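**COMUNICADO DE IMPRENSA**

6/6/24

# Stelora alarga programa de secagem doméstica ao ar livre e em interior a 42 municípios

**A iniciativa, desenvolvida com a Dirkska e a Toivonen, apoia famílias e condomínios na redução do consumo elétrico associado ao tratamento da roupa**

A Stelora anuncia o alargamento do programa Stomden, dedicado à promoção da secagem natural da roupa em habitações urbanas, a um total de 42 municípios. O programa, que decorria até agora em regime experimental, passa a integrar a oferta permanente da entidade e ficará aberto a agregados familiares, administrações de condomínio e residências coletivas.

A decisão foi tomada após a avaliação da fase experimental, concluída em fevereiro, na qual participaram 1.337 agregados. Os participantes receberam aconselhamento presencial sobre a organização do espaço de secagem, a ventilação das divisões e a escolha de estendais adequados à dimensão da casa, e registaram durante toda a fase a frequência de utilização da máquina de secar.

De acordo com o relatório final, 71 por cento dos agregados que possuíam máquina de secar declararam ter reduzido a sua utilização. Entre os que não dispunham deste equipamento, a principal melhoria referida prende-se com o controlo da humidade interior, em particular nos quartos orientados a norte e nas casas de banho sem janela.

## Um problema de espaço

A secagem da roupa é, em muitos edifícios construídos nas últimas décadas, uma questão por resolver. As varandas foram encerradas ou reduzidas, os regulamentos de condomínio limitam com frequência a colocação de estendais nas fachadas e as antigas lavandarias comuns deram lugar a arrecadações. Nos apartamentos de menor dimensão, a roupa acaba por ser estendida nos corredores ou sobre os radiadores, com prejuízo para a circulação do ar e para a conservação das próprias peças.

O programa Stomden parte desta realidade. Em cada habitação inscrita é feita uma visita técnica, com duração inferior a uma hora, durante a qual se identifica a divisão mais favorável à secagem, se mede a humidade relativa e se verifica o estado das grelhas de ventilação. O agregado recebe em seguida um plano escrito, com indicação do tipo de estendal recomendado, da carga máxima aconselhada por lavagem e dos horários de arejamento para cada estação.
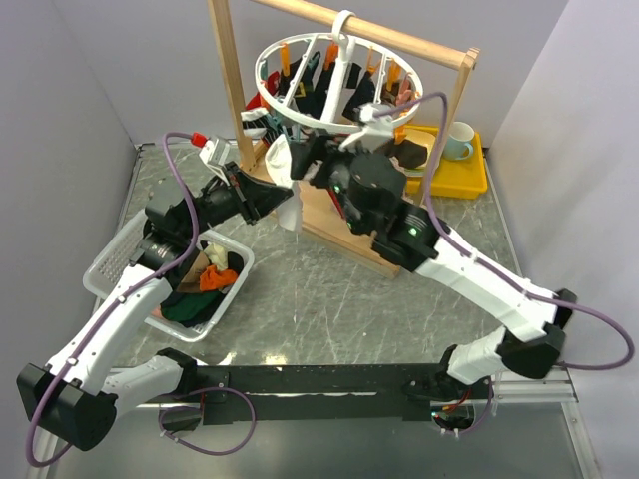 Os planos distinguem três situações: habitações com espaço exterior utilizável, habitações com marquise ou varanda fechada e habitações sem qualquer espaço exterior. Foi nesta última categoria que se registou o maior número de inscrições, com 469 agregados. Para estes casos, a Toivonen preparou um conjunto específico de recomendações, centrado na distribuição da roupa por peso e na renovação do ar em períodos curtos e regulares.

As recomendações gerais, comuns às três situações, incluem as seguintes orientações:

- centrifugar a roupa à velocidade máxima indicada na etiqueta antes de a estender;
- deixar uma distância mínima de uma mão entre peças grandes;
- afastar o estendal das paredes exteriores e dos móveis de madeira;
- abrir a janela durante dez minutos, duas a três vezes por dia, com a porta interior fechada;
- evitar a secagem em quartos de dormir ocupados durante a noite.

## Peças pequenas e acessórios

Um capítulo do relatório é consagrado às peças de pequena dimensão, que representam uma parte considerável do tempo despendido a estender e a recolher a roupa. Meias, luvas, roupa interior e vestuário de bebé ocupam nos estendais convencionais um espaço desproporcionado em relação ao seu peso, sobretudo quando cada peça é colocada isoladamente numa vara.

O relatório aconselha a utilização de suportes suspensos com molas, circulares ou retangulares, que permitem concentrar estas peças numa área reduzida e transportá-las de uma só vez para outra divisão ou para o exterior. Recomenda ainda que as meias sejam presas pelo cano, de modo a preservar a elasticidade, e que os pares sejam estendidos lado a lado, o que simplifica a arrumação posterior.

No que respeita às molas, a Dirkska conduziu um inquérito sobre hábitos de compra e de substituição. A maioria dos inquiridos indicou guardar as molas ao ar livre durante todo o ano, prática que acelera a degradação do plástico e a oxidação do metal. O folheto entregue aos participantes propõe que sejam recolhidas após cada utilização e guardadas num recipiente com tampa, ao abrigo do sol.
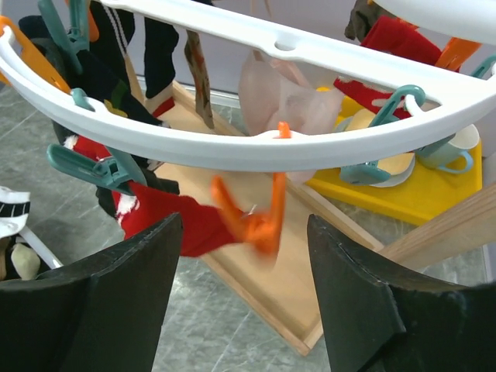 O mesmo inquérito abordou a perda de peças durante o ciclo de lavagem e secagem. Os resultados serão publicados em separado, num caderno técnico destinado a lavandarias de proximidade e a residências de estudantes, cuja distribuição será gratuita mediante pedido.

## Condomínios e residências coletivas

Com o alargamento agora anunciado, o programa passa a incluir uma vertente dirigida a edifícios. As administrações de condomínio poderão solicitar um estudo de viabilidade para a criação ou recuperação de zonas comuns de secagem em coberturas, pátios interiores e antigas lavandarias. O estudo abrange as condições de ventilação, a carga admissível dos suportes, a acessibilidade para moradores com mobilidade reduzida e um modelo de regulamento de utilização.

Nas residências de estudantes e nos lares de idosos, a intervenção será adaptada aos horários e às rotinas de cada instituição. A Stelora prevê a realização de sessões de esclarecimento junto das equipas de serviço, com enfoque na triagem da roupa, na identificação das peças e na leitura das etiquetas de conservação — matéria em que as entidades consultadas durante a fase experimental manifestaram maior necessidade de apoio.

A vertente coletiva não implica a remoção de equipamentos existentes. As máquinas de secar permanecem disponíveis para as situações em que a secagem natural não seja exequível, designadamente em períodos prolongados de chuva ou quando estejam em causa exigências de higiene próprias do contexto institucional.

## Conservação dos têxteis

Para além da poupança de energia, o programa tem por objetivo prolongar a vida útil do vestuário. O plano entregue a cada agregado inclui uma secção sobre fibras e acabamentos, com instruções diferenciadas para algodão, lã, linho e misturas sintéticas. As malhas de lã devem secar na horizontal, sobre uma toalha ou rede; as camisas, em cabide, com os botões superiores apertados; e as peças de cor intensa, do avesso e à sombra.

Os participantes da fase experimental avaliaram esta secção como a mais consultada do plano. Em resposta aos pedidos recebidos, a nova edição contém um quadro destacável com os símbolos das etiquetas, para afixação junto à máquina de lavar, e uma versão em caracteres ampliados.

## Inscrições e calendário

As inscrições para agregados familiares encontram-se abertas a partir da data do presente comunicado e podem ser efetuadas nos balcões municipais aderentes ou através do formulário disponibilizado pela Stelora. A visita técnica é gratuita. A aquisição de estendais e acessórios fica a cargo de cada agregado e não constitui condição de participação, podendo o plano ser elaborado com base no equipamento já existente na habitação.

As candidaturas de condomínios e residências coletivas serão apreciadas por ordem de entrada. Têm prioridade os edifícios sem espaços exteriores individuais e aqueles em que tenham sido identificados problemas de condensação. Os pedidos devem ser acompanhados da planta do piso ou da cobertura em causa e, no caso dos condomínios, da ata em que a assembleia tenha autorizado a candidatura.

A lista dos municípios aderentes, o relatório da fase experimental e o modelo de regulamento para zonas comuns podem ser consultados nos balcões municipais e solicitados em formato digital.

## Sobre as entidades

**Stelora** é uma entidade sem fins lucrativos que desenvolve projetos nas áreas do conforto doméstico, da eficiência energética e da conservação de bens de uso corrente. É responsável pela coordenação geral do programa Stomden.

**Dirkska** realiza estudos de hábitos de consumo e de utilização de equipamentos domésticos. Assegurou os inquéritos da fase experimental e o tratamento dos respetivos dados.

**Toivonen** presta consultoria em ventilação e qualidade do ar interior. Definiu o protocolo das visitas técnicas e a formação das equipas no terreno.

**Contacto para a imprensa**
Stelora — Gabinete de Comunicação
Os pedidos de informação adicional, de entrevista e de acesso ao relatório completo devem ser dirigidos por escrito ao Gabinete de Comunicação, com indicação do órgão de comunicação social e do prazo de resposta pretendido.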